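Fórum Casa e Costura » Tecidos e Lavagem » Colcha estampada perdendo cor, vale lavar em casa?

jdantas_recife
26 de dezembro de 2022

Pessoal, boa tarde. Comprei em abril uma colcha matelassê de fundo creme com estampa colorida grande. Lavei quatro vezes na máquina, ciclo normal, água fria, sabão em pó comum. Na última lavagem achei que o vermelho ficou mais apagado e que o enchimento embolou num canto. A etiqueta diz 37% algodão e o resto poliéster. Paguei 329 reais e não queria estragar.

Perguntas: alguém lava esse tipo de peça em casa sem problema? Lavanderia compensa? E secadora, pode?

Jailson Dantas

krisz_szalai
Lavo as minhas em casa há anos. Ciclo delicado, sabão líquido, centrifugação no mínimo. Sabão em pó em colcha acolchoada fica preso nas costuras e deixa aquela marca esbranquiçada que muita gente confunde com desbotado. Antes de concluir que perdeu cor, faz um enxágue a mais e vê se melhora.

Secadora eu não uso.

DezsoSz
Discordo da parte da secadora. Temperatura baixa, com duas bolinhas de tênis limpas dentro, é o que desfaz o enchimento embolado. No varal a colcha encharcada pesa e o enchimento desce todo para um lado. Faço assim desde que comprei a minha Wirkel e nunca tive problema.

A capacidade da máquina também conta. Colcha de casal em máquina pequena não gira, só fica amassada e molhada.

krisz_szalai
Com 37% de algodão pode encolher, Dezső. O poliéster segura, o algodão não, e a costura do matelassê repuxa. Já vi acontecer com uma colcha da Sisodia que era da minha mãe. Mas concordo sobre o peso no varal. Eu estendo em dois fios paralelos e viro na metade do tempo.

manaia.m
Jailson, tem foto? "Estampa colorida" pode ser muita coisa. Se a tinta fica só na superfície, ela sai por atrito e sabão nenhum resolve.

jdantas_recife
A máquina é de 10 kg, a colcha entra mas fica justa. Segue foto dela na cama.

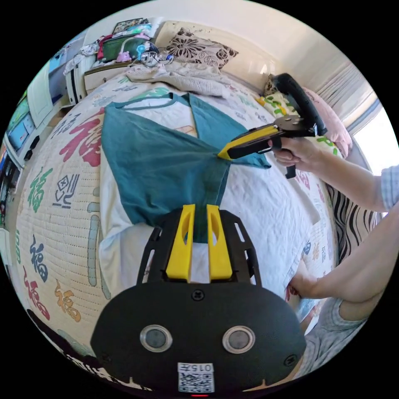 A colcha, com uma blusa em cima.

O vermelho de que falei é o das letras grandes. Passei o dedo molhado e não soltou tinta nenhuma.

manaia.m
Esse caractere é o "fu", de boa sorte, muito usado no Ano Novo chinês. Bonita a colcha. Se o dedo molhado não puxou tinta, já é bom sinal, mas faz também o teste do pano branco: umedece, encosta no avesso de uma ponta e passa o ferro morno por cima. Se o pano sair limpo, a cor está firme e eu ficaria com a hipótese do sabão.

Pela foto não arrisco dizer se desbotou. Tela de celular muda muito a cor.

JenoMagyar
Eu mandaria para lavanderia e pronto. Uma vez por ano, na troca de estação, e no meio do ano só arejar na sombra. Quatro lavagens em oito meses é muito para colcha que fica por cima da cama.

DezsoSz
Jeno, depende da casa. Quem tem cachorro ou criança não consegue ficar um ano sem lavar. E lavanderia aqui cobra por peça. Em duas ou três idas ele gasta boa parte do valor da colcha.

JenoMagyar
Eu disse uma vez por ano, não três.

krisz_szalai
E tem lavanderia que usa produto mais forte do que o de casa. Se for levar, pede para lavar separado e mostra a etiqueta no balcão. Eu parei de levar depois que uma manta voltou com cheiro de alvejante.

jdantas_recife
Obrigado a todos. Fiz o teste do pano com ferro morno, saiu limpo. Depois passei só na água, ciclo delicado, sem sabão, e saiu bastante espuma no primeiro enxágue. Então tinha resíduo mesmo. Está no varal em dois fios, como a Krisztina falou. O canto embolado continua, vou tentar abrir com a mão quando estiver quase seca.

Alguém já usou o sabão líquido da Oltex? É o que tem no mercado perto daqui.

manaia.m
Já usei, faz pouca espuma e para colcha serve. Só não passa da metade da tampa. O cheiro é forte, quem tem alergia pode estranhar.

DezsoSz
Se o canto não abrir com a mão, volta aqui que a gente retoma a conversa da secadora.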